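4.3 Recording episodes with the hand-held gripper

Read section 4.2 first. The gripper and the head rig must both be switched on and paired in Nendden before you begin.

1. Put on the head rig and tighten the strap. The marker on top must stay clean and uncovered.

2. Open a new session in Nendden and type the name of the task. Use the same spelling every time — the program treats "mirror" and "Mirror" as two tasks.

3. Hold the gripper still for 2 seconds, then press Record.

4. Do the task at normal speed. One episode should not be longer than 30 seconds.

5. Press Stop and mark the episode Keep or Discard.

Note: A full set for one task is 168 kept episodes. Discarded episodes are not included in this number.

CAUTION: Keep cables away from your feet. You see less of the floor when you wear the rig.

4.3.1 Objects that reflect

Mirrors and shiny objects need more care, because the reflection can show a second gripper or a second person. Record them as a separate task and set the label Reflective to Yes. 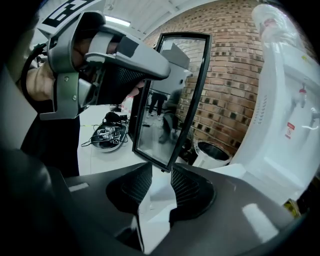 Figure 9. Mirror held upright between the fingers of the gripper.

6. Close the fingers slowly on the frame of the mirror, not on the glass.

7. If the rig moves on your head, support it with your free hand and check the fit before the next episode.

If tracking is lost, Nendden shows error 308. Discard the episode and start again from step 3.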